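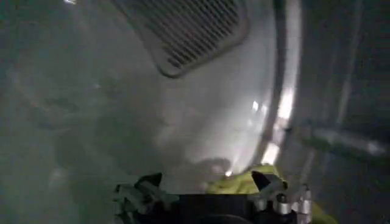 Re: draft 2, section 4 (reaching into appliances)

The limit of 400 N in 4.3 is too high for a gripper working inside a drum opening. I suggest 90 N, measured at the fingertip, with the arm at full reach past the rim.

Two other points on the Caltov text:

4.5 should name cloth items held in the gripper as part of the tool envelope. A hanging corner can get to the rim before the fingers do.

4.6 needs a line on light level. Wrist camera views inside a drum can be dim and blurred, and the draft assumes neither – it sets one exposure for the whole task.

> Section 4 covers the drum only. Do we also want a rule
> for the approach, when the arm is still outside and
> there is shelving with bottles nearby?

Yes. I would put it in 4.2 with a keep-out distance of 100 mm from any stocked shelf.

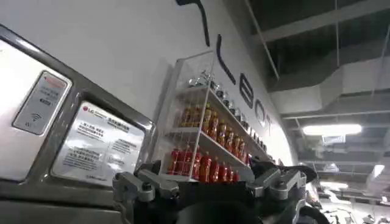
Karagiannis: 100 mm is fine for a fixed shelf, but the distance has to be taken from the outermost point of the gripper, cables and straps included. The Hometti sheet measures from the flange and should not be copied here. I can send wording for 4.2 before the August call.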